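**Matching mirrored wallpaper at inside corners, a thread.** 1/

Most pattern-match advice covers flat walls. Corners are where large-scale botanicals go wrong, so these are my working notes from the last few jobs, plus one correction to what I posted in February.

2/ Terms first. Straight match: the motif lines up at the same height on every strip. Drop match: each strip shifts down by half the repeat. Mirrored: the motif reflects across a vertical axis. A mirrored pattern has a visible center, so you have to decide where that center goes before you cut anything.

3/ Put the axis on the middle of the back wall. Measure the wall at the top, middle and bottom. If the three numbers differ, use the middle one, drop a plumb line and hang both ways from it. Do not start in a corner. Corners are rarely plumb and the error carries into every strip.

4/ Never wrap a full strip around an inside corner. Measure from the last edge to the corner, add 6 mm, cut, hang, and push the extra onto the next wall. Then snap a new plumb line on that wall and overlap the offcut onto the 6 mm return.

5/ You lose a sliver of pattern at the overlap. With small prints it disappears. With big leaves you choose which line gets the exact match. I match at eye level for a standing adult and let it drift toward the floor.

6/ Large leaves and berries on beige, back and side walls (first two pictures; the third is a white surface with lavender earbuds):

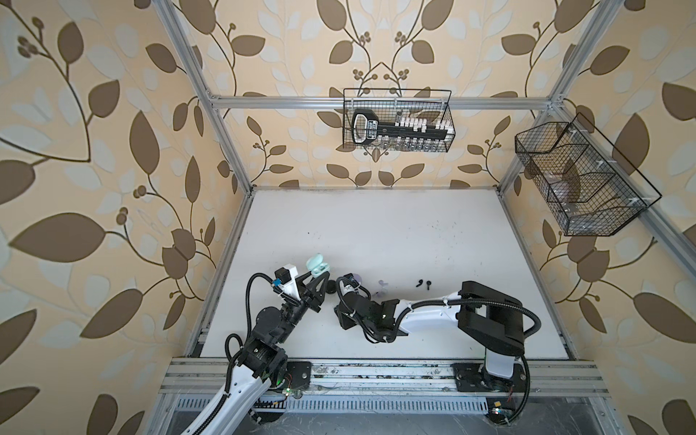
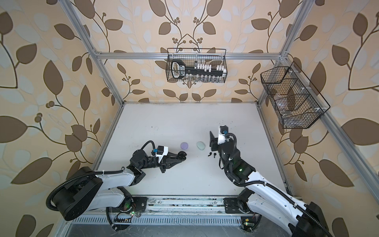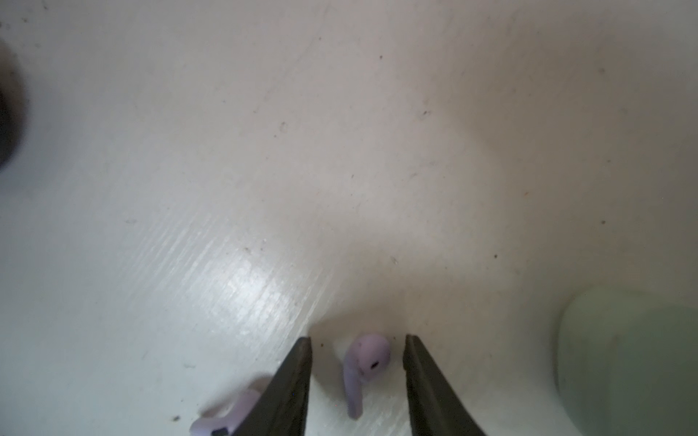
7/ Reply from Yến Mạch, copied up here so it stays with the thread: you can skip the overlap on paste-the-wall nonwovens. Butt the two edges in the corner, run a thin bead of painter's caulk under the joint first, and color it to the background. She says overlaps on heavy nonwoven show as a ridge under side light.

8/ Agreed on the ridge. My objection is movement. In a timber-frame room the corner opens in the heating season and a butt joint shows the wall behind it. On plaster over masonry I would do it her way. If you do butt it, paint a 50 mm stripe of the background color down the corner before hanging.

9/ Correction. In February I said to soak every strip for the same time. That applies to paste-the-paper types. Nonwovens do not expand when wet and need no soak. Tiziana Sala pointed this out and she was right. I have edited the old post.

10/ Ordering. Measure the repeat, divide the wall height by it, round up, multiply back out. With a 700 mm repeat and a 2.4 m wall you cut at 2.8 m, before trimming allowance. Standard 10 m rolls then give 3 strips each and a long offcut. Keep the offcuts for over doors.

11/ Check the batch number on every roll before opening. Beige grounds are the worst for this. Two batches can look the same on the table and read as two colors once they meet on a wall. If you must mix, change batch at a corner.

12/ Knives. New blade for every strip. Paste softens the edge of the sheet and a dull blade drags it, so you get a torn white line along the trim. Dark leaves make that line very obvious. A felt pen in the leaf color, run along the cut edge before hanging, hides most of it.

13/ Xuân Nghiêm asked about outside corners. Different method, separate thread. Wrap 25 mm minimum, and deal with the corner bead before you prime.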